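How to Run a Kitchen Robot Demonstration on an Open Day

Written by Petro Marchuk for the Plodus lab pages. Last changed 5th February.

These notes are for anyone who has to put on the simulated kitchen demonstration when we have visitors. They come out of the September open day at the Karlow building, when 217 people signed in at the door and a good many more than that seemed to pass through our room. They assume you have used the simulator before and can start and stop a policy. They do not assume you have ever talked to the public.

What you need

One workstation with the simulator installed, and a second one set up the same way as a spare.
A large screen or projector for the visitors.
A small screen for the operator, facing away from the visitors.
A keyboard on a long cable.
A printed list of the scenes you plan to show, with their seed numbers.
Tape for the floor.
Water. You will talk all day.

Two people should be in the room at all times. One runs the keyboard and one talks. Swap every 45 minutes. At the last open day I tried to do both jobs in the first hour, and I ended up with my back to the visitors most of the time.

Step 1. Pick the scenes

Do this the week before. The kitchen set has 473 scenes in it and most of them are no good for visitors. Some are too dark on a projector. Some put the object behind the arm for most of the run. Some have so many things on the counter that people cannot tell what the robot is after.

Go through the list with the projector switched on and the room lights at the level you will use on the day. Keep a scene if a person standing at the back can tell what is being picked up. Throw it out otherwise. I ended with a short list and used only a few of those more than once.

Write down the seed for each one you keep. The layout of the counter depends on the seed, and if you start a scene without one you will get whatever the generator gives you.

Step 2. Set the view

The default view looks down from above and slightly to one side. It is fine for debugging and poor for showing. Change to the front view, which faces the counter, and pull back until both the base of the arm and the target object are on the screen. If visitors cannot see the base they ask where the robot is standing, and you will answer that question all day.

Save the view under a new name. Do not write over the default. Szekeres uses it for the test runs and will come looking for you.

Turn off the joint labels, the frame counter and the contact arrows. You can turn the contact arrows back on if you get a visitor who wants to know about grasping.

Step 3. Test the full loop

Start the first scene, let it run to the end, reset, and start the next. Do this through the whole list twice without touching anything else. You are looking for two things: the time it takes to reset, and any scene that leaves the viewer frozen. Ours reset quickly with the lights and reflections turned down, and slowly with them turned up. I turned them up anyway for the projector and filled the gap by talking.

If a scene freezes the viewer even once, take it off the list.

Step 4. Lay out the room

Put the screen at the short end. Tape a line on the floor well back from it, because people walk right up to a screen and then nobody behind them can see. Leave a clear way in on one side and a clear way out on the other. The operator sits at the side, close enough to hear the speaker.

Keep the keyboard off the front table. A child will press the space bar, and the space bar is pause.

Step 5. Start with a single task

Open with one simple job and say what it is before you press the key. "The robot is going to try to pick up the colander." Then start it. People watch differently once they know what is meant to happen.

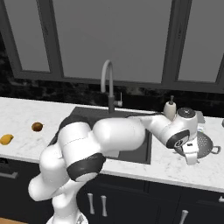
Pausing is the most useful thing you can do in the whole demonstration, and it takes a little practice to do it at the right time. Let the arm travel first and do not talk over it. Then stop it when the gripper is down at the object and ask the visitors what they think the robot should do next. With the colander scene I stop when the two fingers are lowered over the rim, with the long part of the arm stretched across the sink. From there most people can work out the problem for themselves. They will notice that a bowl is too wide for the fingers to go around, so the robot has to take it by the edge. Someone usually points to the loop handle on the right and asks why it does not use that instead. It is a good question and you should let them argue about it for a minute. Then point to the soap dispenser behind the end of the sink and ask what would happen if the arm swung back too low. That gets you to path planning without having to use the words.

Press the key again when the talk dies down. Do not promise that the grasp will work. Say "let's see" and let it run.

Step 6. Show a failure

Have at least one scene on your list where the policy fails on a known seed. Visitors trust the rest of the demonstration more after they have seen one go wrong, and the questions get better. Choose a failure that is easy to see, such as a grasp that closes on air. Avoid the ones where the arm shakes against the edge of the counter. They look like a broken program and you will spend your time explaining physics settings.

When it fails, say what happened in one sentence, then reset. Run the same task with a different seed so people see that a change in where things are placed can change the result.

Step 7. Let visitors choose

After two or three runs, ask for a volunteer to pick the next scene from your printed list. Give each scene a plain name on the sheet, such as "bowl by the sink" or "cup in the drawer." The names in the file system mean nothing to anyone outside the lab.

Do not take requests for scenes that are not on the sheet. I did it once for a man who wanted to see the robot open the oven. There was no policy loaded for the oven. The arm stayed where it was and we all looked at it.

Step 8. Questions you will get

Is it a real robot? Say no, it is a simulation, and the arm on the screen is a model. Say it early, even if no one asks. Some visitors at the September event had been watching for quite a while before they understood that there was no kitchen next door.

Why not use a real one? Tell them that a real arm breaks plates, needs someone beside it and can only try one thing at a time. In the simulator we can run many attempts overnight and nothing has to be cleaned up.

Does it work on a real one afterward? Sometimes. Vander is the project that moves policies from the simulator to the arm downstairs, and the results are mixed. Say so. Light, friction and small errors in the shape of things all make a difference.

Who is controlling it? A lot of people think the operator is steering. Have the operator hold up both hands during a run. This works better than any explanation I have tried.

When can I buy one? We do not sell anything. Say that and move on.

What if it meets something it has never seen? This usually comes from older children and it is the best question of the day. If you have time, load a scene with an object the policy was not trained on and watch it together.

Step 9. Keep it short

Ten minutes for a group is enough. Three runs, one pause, one failure, then questions. If people want to stay they will stay, and you can run extra scenes for them while the next group comes in.

For school groups, cut the talk at the start and go to the first run within a minute of the door closing. For visiting engineers do the opposite. They want to know the control rate, how the contact is modeled and what the policy gets as input, and they will ask before you have started anything. Keep a sheet with these on it next to the operator.

Step 10. If something goes wrong

Viewer frozen: switch the projector cable to the spare workstation and restart the first one while the talk goes on.
Arm starts in an odd position: reset the scene. If it happens again, reload from the seed.
Object falls through the counter: reset. Visitors enjoy this one, so there is no need to hurry.
Picture too dark: raise the room light setting in the viewer before you touch the projector. It is faster.
Sound from the workstation fans too loud: lower the shadow quality.

Step 11. Afterward

Save the log from the day before you shut anything down. It records each scene and seed that was run, and it is the only way to tell later which ones people picked. Copy it to the shared folder along with your marked-up scene list.

Put the viewer settings back to the default. Pull up the floor tape the same evening. After a night it leaves glue on the Karlow floor and you will be on your knees with a scraper, as I was.

If you change the scene list, please send me the new seeds and I will add them to the sheet.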